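How to Paint a Dining Table and Legs in Two Colors

A two-color table has one shade on the top and another on the legs and apron. The job takes a weekend of light work plus a week of waiting before the table goes back into daily use. Most of the effort is in the sanding.

What you need

Sandpaper in 80, 120 and 220 grit
Bonding primer
Two colors of water-based enamel
Clear water-based topcoat
A 4-inch foam roller and a 2-inch angled brush
Painter's tape, drop cloth, tack cloth
Mild dish soap and a sponge

We used Gandska enamel for both colors and Boseo primer underneath. Any enamel sold for furniture or trim will work. Wall paint stays too soft for a tabletop and will mark the first time someone sets down a warm plate.

Choosing the colors

Pick the top color first. You will look at it more than the legs, and it has to sit well with the floor and the walls. Grayed colors hide crumbs and small scratches better than white or very dark ones. The legs can take something stronger, such as teal, brick red or dark green. Carry the leg color up onto the apron so the line between the two colors falls directly under the top.

Try the pair against your wall color before you buy full cans. Sample cards are fine for narrowing down, but paint a scrap board for the final choice. Look at it in the morning and again with the lights on at night.

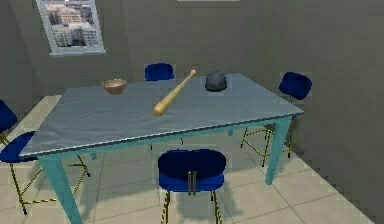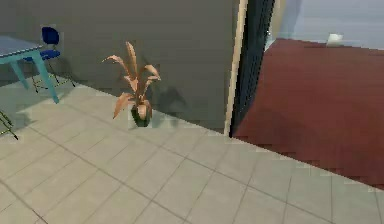
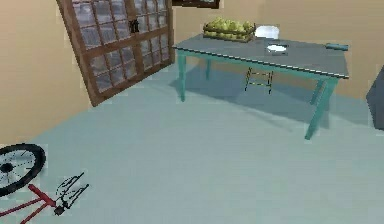
Room and furniture colors, shown as computer renderings.

Preparing the table

Take the table outside or into a garage if you can. Remove the top if it is held on with screws or clips, and put the hardware in a labeled bag. Wash everything with dish soap and water, rinse, and let it dry overnight. Grease left on the surface will keep the primer from sticking.

Use the 80 grit only where the old finish is peeling or has drips. Go over the rest with 120 until the shine is gone. Fill dents, let the filler harden, and sand it flush. Vacuum, then wipe with the tack cloth.

Priming and painting

1. Brush primer into the corners where the legs meet the apron, then roll the flat parts.
2. When it is dry, sand lightly with 220 and wipe clean.
3. Paint the legs and apron first. Two thin coats cover better than one thick one.
4. Roll the top in long passes along its length. Do not go back over paint that has started to set.
5. Wait the time printed on the can between coats. In a cold garage in March, we doubled it.
6. Apply two coats of clear topcoat to the tabletop, sanding lightly between them.

If the top stays attached, tape along its underside before you paint the apron. Pull the tape while the last coat is still slightly tacky.

After the last coat

Leave the table alone for 24 hours, then reattach the top. You can use it gently after three days. Hold off on tablecloths, placemats and anything with rubber feet for a full week.

Last updated September 17, 2021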